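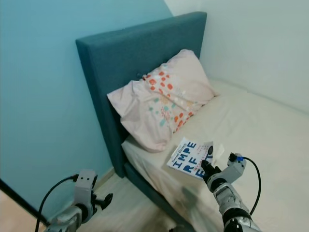 Kátia Godoy
楼主 · Plultcombe 实验室，博士后研究员

标题：在软床垫上抓平放的书：先压后推，200 次试验的结果

各位好。中文是我的第三语言，如果有写错的词请指出，我会修改。

我们从七月开始做一个方法，内部的名字叫“先压后推”。问题很简单：一本平装书平放在床垫上，夹爪的手指很难进到书的下面。在硬的桌面上，常用的做法是把书推到桌子边缘，让它伸出去一点，然后夹住。在床上，这个做法的效果比较差，原因是床垫会下陷，书的前边会陷进床单里，推力的一部分变成了床单的皱纹。

我们的方法分三个阶段。第一阶段，右臂的手指压在封面靠近一个角的位置，压力保持在一个小的范围内。第二阶段，保持压力，沿着床面向床的侧边移动，书跟着手指走。第三阶段，书的一部分伸出床边以后，左臂从下面夹住它。所以在第一阶段，左臂停在床的侧边外面，位置比较低，夹爪张开，等待。

训练用了 1096 段遥操作示范。测试是五种物品，每种 40 次，一共 200 次。五种物品是：平装书、薄的笔记本、折好的枕套、塑料文件夹、杂志。结果：成功 112 次。如果不用压力反馈，只用图像，结果明显更低，但是那一组我们没有做完全部的物品，所以我不写数字。

失败的情况主要有两种。一种是手指在光滑的封面上滑走，书留在原地。另一种是压力太大，书不动，床单动。第二种更麻烦，因为从图像上看，手臂的运动是正常的，策略不知道书没有跟上。

我想请教大家：压力的目标值应该固定，还是应该让策略自己学？

————

2楼 sitompul_dev

谢谢分享。200 次里成功 112 次，我觉得可以接受，但请问“成功”怎么定义？是书离开床面，还是左臂夹住以后保持一段时间？这两个定义差别很大。我们以前用 Sitompul 的平台做过抓布料，换一个定义，排名就换了。

————

3楼 Kátia Godoy（楼主）

您问得对，我应该写在正文里。成功的定义是：左臂夹住物品，抬起，并且停住，直到操作员说“可以”。操作员不知道这一次用的是哪个策略。掉下来就算失败，即使已经离开床面。

————

4楼 慢慢调参

我不太同意“先压后推”是一个新方法。压住再拖，很早就有人做了，只是在桌子上做。楼主的贡献应该是在软的支撑面上把压力控制好，标题最好写清楚。

另外，让一只手臂一直等着，太浪费。为什么不让左臂在第一阶段压住床单？床单不动，第二种失败就会少很多。

————

5楼 Kátia Godoy（楼主）

关于“新”，我接受您的意见，论文里我会写“软支撑面上的压与推”。

关于左臂，我们试过让它压床单。床单确实更稳定，但是左臂来不及回到床边，两只手臂的路径也会互相挡住。可能是我们的规划做得不好，我不敢说这个办法不行。

————

6楼 Janelle Policarpio

我和 Kátia 在同一个组，负责感知和数据部分。补充一点：有几位朋友私信问，为什么头部相机有时候完全看不到床面。答案是底盘在两次试验之间要退回起点，转动的时候相机也在录。退回阶段的图像我们没有删，一起给了视觉编码器做预训练。
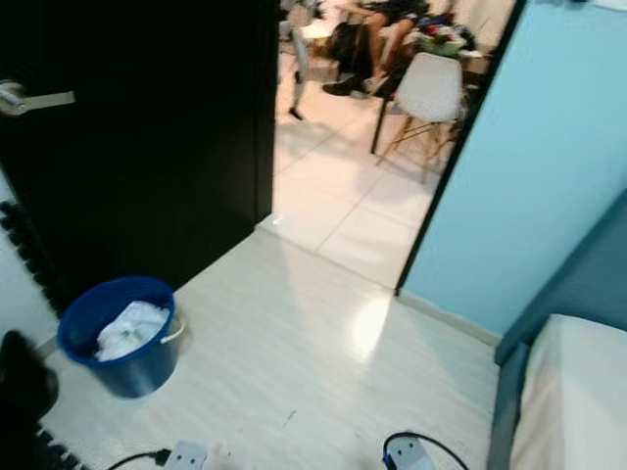

头部相机的另一个视角：开着的深色房门，地上的蓝色水桶，右下角可以看到床。

这种画面对编码器是有用的，我是这样认为的。门那边是发亮的白色瓷砖，这边是浅色的木纹地面，反光的样子不同。门外还有椅子、一堆衣物和坐着的人的腿，地上有插线板和黑色的线。如果编码器只见过干净的白床单，换一个房间它就容易出错。桶里揉皱的白布也是一个好的负样本，它的颜色和床单接近，可是它不在床上。

————

7楼 慢慢调参

6楼的说法我保留意见。加入退回阶段的图像以后，抓取成功率变高了吗？如果没有对照，这只是一个愿望。我见过相反的情况：背景太多，编码器把容量用在门和地板上，书的边缘反而看不清楚了。对这个任务来说，书的边缘才重要。

————

8楼 Janelle Policarpio

对照做了一半。在同一个房间里，加与不加，差别很小，我们不能说变好了。换房间的测试还没有做，计划去 Plodport 那边的公寓做，他们的床垫更软，墙的颜色也不一样。做完我会回到这个帖子里写，结果不好也会写。

————

9楼 plodport_zhang

Plodport 的床垫不只是更软，中间还有一点塌，请你们做好准备。书会自己往中间滑，你们的推的方向是朝床边，正好相反。我的建议是压力目标不要固定。

我们用 Prodley 的控制器，压力环的频率比较低，最后用了一个笨办法：每走一小段就停一下，看一眼书的角有没有跟着动，没有动就抬手，换一个位置重新压。速度慢了很多，但是不会出现楼主说的“手在动、书不动”。

————

10楼 sitompul_dev

9楼的办法我支持，不过“看书的角”有一个前提，就是角不能被夹爪挡住。看楼主第一张图，封面的右边有一部分已经在夹爪下面了，标题的大字后面也看不全。你们是用哪一个角来跟踪？

————

11楼 Kátia Godoy（楼主）

用左上的角，也就是朝着枕头的那个角。它离夹爪最远，被挡住的时候最少。白色封面和奶白色床单的对比度比较低，所以单独的边缘检测不太可靠，我们同时跟踪封面上的蓝色大字。对没有字的物品，例如折好的枕套，这个方法不能用，枕套也正好是五种里面成绩最差的。

plodport_zhang 的“走一段，停一下”，我很想试。请问一小段是多长？是固定的，还是根据物品改变？

————

12楼 plodport_zhang

固定的，大概一个指尖的宽度。我们没有认真调过，你可以从更长的开始。

————

13楼 慢慢调参

如果要停下来看，那就不需要 1096 段示范了吧，写一个状态机就够了。我不是在开玩笑，建议楼主加一个手写规则的基线，审稿人一定会问。

————

14楼 Kátia Godoy（楼主）

会加。状态机由 Janelle 写，我负责测试，物品和次数与前面相同。我自己的猜测是：书和杂志上，手写规则不会输；枕套上，学习的策略会好一些，因为折边的形状每次都不一样。

另外，正文里“手指很难进到书的下面”这一句，有朋友告诉我“伸到”比“进到”自然。谢谢，我先记下来，和状态机的结果一起更新。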